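Historia y crítica de la moda de trabajo
Apuntes de la unidad 3: El guante, el puño y la manga

Lectura previa: capítulo 2 del manual de Grasso, con las reservas que se explican más abajo. Quien no lo haya leído puede seguir la clase, pero va a tragarse mis objeciones sin conocer lo objetado, y eso no lo recomiendo.

1. El problema de las fuentes

Casi todo lo que se repite sobre la historia del guante de trabajo procede de catálogos comerciales. Un catálogo está hecho para vender, y por tanto exagera la novedad, calla los defectos y pone fecha de nacimiento a cosas que llevaban décadas en uso. Italo Grasso lo sabe y lo dice en su prólogo, pero luego construye medio capítulo sobre el muestrario de la casa Grando, como si el prólogo lo hubiera firmado otro.

El muestrario recoge 1.213 referencias. Grasso toma esa cifra como prueba de una demanda muy diversificada. Nives Bassi revisó el mismo material y observó que muchas entradas son la misma prenda en otra talla o con otro forro. Su recuento deja unos 54 modelos distintos. Tampoco hay que arrodillarse ante esa segunda cifra: depende de qué se entienda por «modelo», y Bassi cambia de criterio al llegar a los mitones.

2. La tesis de la protección

La explicación habitual dice que el puño alargado apareció para proteger la muñeca. Suena razonable y quizá sea cierta en algunos oficios. Pero cuando se buscan testimonios de quienes llevaban esas prendas, lo que aparece son quejas: el puño se engancha, da calor, obliga a quitarse el guante entero para cualquier tarea fina. Gaetano Mancuso, que defiende la tesis clásica, resuelve la dificultad suponiendo que los trabajadores se quejaban de todo. Eso no es un argumento. 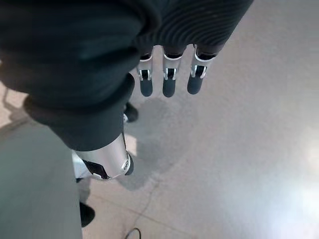 Hay una hipótesis menos elegante, la del aprovechamiento. Los talleres de punto producían tiras acanaladas en cantidad para cuellos y bajos, y los retales tenían que acabar en alguna parte. Un puño de canalé cosido a una manopla de tela lisa sale barato y ajusta sin botones. Remo Cirillo la propuso en un artículo breve y bastante descuidado, con dos citas que no he conseguido localizar. Aun así me parece más prometedora, siempre que se entienda que nadie la ha demostrado. Los libros de cuentas de D'Amico podrían decir algo al respecto. Están sin catalogar.

Vocabulario que conviene fijar antes de seguir:

Canalé: tejido de punto con surcos en relieve, elástico en sentido transversal. En varias fuentes se confunde con la pana, que es otra cosa.
Manopla: guante sin separación de dedos, salvo el pulgar. Mancuso llama manopla también al guante de puño largo – ojo al leerlo.
Vuelta: borde doblado y cosido de la manga o del puño. No implica refuerzo.
Fuelle: pieza estrecha entre dos dedos que da holgura. Su ausencia no prueba que la prenda sea antigua.

3. El dedo y la talla

La segunda idea heredada es que el sistema de tallas responde a medidas tomadas sobre manos reales. Brunello Marchetti cita una campaña de medición en la fábrica de Jamness, pero no publica las hojas ni dice a cuánta gente se midió. Lo único que ofrece es una tabla final con proporciones sospechosamente regulares: cada dedo crece lo mismo de una talla a la siguiente. Las manos no crecen así. Lo más probable, a mi juicio, es que se midiera un patrón y se escalara con regla.

Tiene consecuencias para el oficio. Si el patrón venía de una sola mano, las yemas sobrantes y los meñiques apretados que se ven en prendas usadas no hablan de la anatomía de sus dueños. Hablan del patronista. He leído al menos 3 catálogos de exposición que deducen la edad o el sexo del usuario a partir de la longitud de los dedos de un guante. Sin otra documentación, eso es adivinación con vitrina.

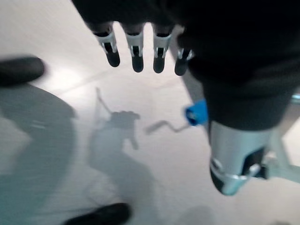 Fig. 2. Mano robótica oscura, con articulaciones plateadas y yemas negras redondeadas, sobre suelo de baldosas.

Tampoco sirve refugiarse en el desgaste. Una yema gastada indica roce, y el roce puede venir del trabajo, del lavado o del cajón donde la prenda pasó cuarenta inviernos. Etex conserva piezas que nunca salieron del almacén y que presentan el mismo brillo en las puntas que otras muy usadas. Bassi lo menciona en una nota al pie; merecía el cuerpo del texto.

4. Para la próxima sesión

Traed una página escrita, no más, sobre uno de estos puntos:
– Qué documento haría falta para preferir la hipótesis de Cirillo a la de Mancuso, y dónde lo buscaríais.
– Si el criterio de Bassi para separar modelos puede aplicarse a los mitones sin modificarlo.
– Qué afirma exactamente la tabla de Marchetti y qué le hacen decir quienes la citan.

No acepto trabajos que empiecen por «desde la Antigüedad». Las notas de la entrega de enero están en el tablón, y las reclamaciones se hacen por escrito, con la página corregida delante.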